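Bollstead Housing Association
Resident Services - Home Care Tips
Storing Winter Clothing and Household Textiles Over the Summer

Last reviewed July 10, 2023

Residents of the Prikavgate and Clemitz buildings frequently ask the office how to keep coats, blankets and spare bedding in good condition through the warm months. Most of the problems reported to us involve musty odors, moth damage and yellowed fabric. The guidance on this page applies to all apartments and to the basement storage lockers.

Before You Store

Launder or dry-clean every item before it is put away, including items worn only once or twice. Body oils and food residue attract clothes moths and carpet beetles, and faint stains that are hardly noticeable in spring may set and darken by fall. Follow the care label. Where the label is missing, wash in cool water on a gentle cycle and dry flat.

Items must be completely dry. Thick seams, waistbands and pocket linings hold moisture longer than the rest of a garment, and a coat that feels dry on the outside may still be damp at the hem. Leave laundered items on a rack overnight before packing them. Residents without room for a rack may use the drying room at Prikavgate, which is open to both buildings.

Empty all pockets, close zippers and fasten buttons. Small repairs are best made at this stage. A loose seam that is packed in July will still be loose in November, and by then the garment will be needed.

Starch and fabric softener should be omitted from the last wash before storage. Starch in particular attracts silverfish.

Folding and Hanging

Woven coats and structured jackets may be hung on broad, shaped hangers. Wire hangers leave marks at the shoulders and can rust. Knitwear, fleece and anything with noticeable stretch should be folded - hanging will lengthen the body and distort the neckline over a season.

Fold along existing seams wherever possible. Heavy items such as blankets and lined trousers go at the bottom of the container, with lighter items above them. Avoid pressing folds flat by hand. A soft, rounded fold is less likely to leave a permanent crease, and a rolled towel or a sheet of plain tissue placed inside the fold will help to keep its shape.

Vacuum bags are suitable for synthetic bedding. They are not recommended for down or wool, which lose loft when compressed for long periods. If space makes them necessary, open the bags once in August, shake out the contents and let them air for an afternoon.

Containers

Lidded plastic bins are the best choice for the basement lockers, where humidity rises in summer. Cotton bags or zippered fabric cases are preferable inside the apartment, as they allow air to pass. Cardboard boxes should not be used in the basement. The Clemitz building dates from 1965, and its lower level has exterior walls that can become damp after heavy rain. Keep all containers at least 9 inches from these walls and off the floor.

Fabrics of different colors may share a container, but dark items should be separated from white or pale ones with a clean cotton sheet.

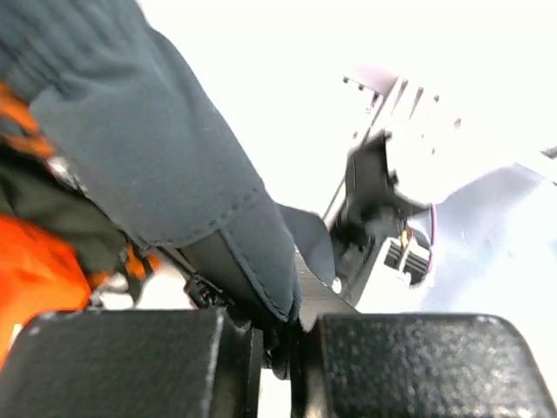
Dark gray fabric with a stitched seam along the edge, over a layer of olive-green cloth.

Moths and Odors

Cedar blocks and lavender sachets have a mild deterrent effect and no effect on larvae already present. Cedar should be lightly sanded once a year to renew the scent. Mothballs are not permitted in the lockers or in any shared closet, as the fumes travel between units and are harmful to children and pets.

If moths are found, remove everything from the closet and vacuum the shelves, corners and baseboards. Dispose of the vacuum bag outdoors. Washable items should be laundered at the highest temperature their labels allow. Wool that cannot be washed hot may be sealed in a plastic bag and placed in the freezer for one week. Residents should also notify the office, so that adjoining apartments can be inspected.

Musty odors usually clear after a day of airing in the shade. An open dish of baking soda in the closet will help with whatever remains. Perfumed sprays are discouraged - they cover the odor for a short time and may stain silk and acetate.

Locker Access

Basement lockers may be reached at any time with the building key. A locker shelf will support 42 pounds when the weight is spread evenly. Nothing may be left in the corridors, and articles found there will be moved to the Yousafzai Street annex, where they can be collected during office hours.

Donation bins for usable clothing and bedding are located beside the laundry room in each building. Please place items in a closed bag and do not leave them beside the bin when it is full.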